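About Pruitt Youth Swimming

3 min read

Most swim programs will tell you they build champions. We doubt it. Kids get faster because they grow, because they show up, and because somebody fixes their breathing before it turns into a habit. We can help with the last one and nag a little about the second.

Pruitt Youth Swimming runs beginner and pre-team groups at the Wadum pool from September through May. A session lasts 60 minutes, all of it in the water. Groups are capped at four swimmers per coach, and if a coach is out sick we cancel and credit you. We don't double up lanes and call it team spirit.

We are wary of gear. Your child needs a suit, a cap and goggles that don't leak. Fins, paddles and snorkels can wait until a coach asks for them, and in the beginner group no coach will. 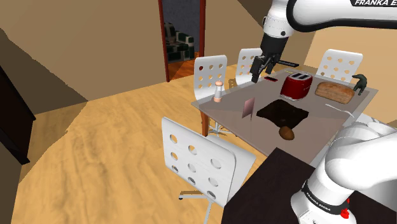

One parent wrote to us last winter that all this sounded like a program making excuses for not winning anything, and asked why her son had spent three weeks on floating and kicking when his cousin was already racing. It was a fair question. He was still lifting his head to breathe, and we don't enter swimmers in meets until that's gone – some take a month, some take a season.

We don't publish rankings for anyone under ten. We've also stopped handing out ribbons for attendance, which cost us a few families. Last season 92 children swam with us. Plenty of them will quit for soccer, and that's fine.

Come watch a session before you pay for one. Bring your doubts – we have our own.

Contact the pool desk | © Pruitt Youth Swimming | Back to top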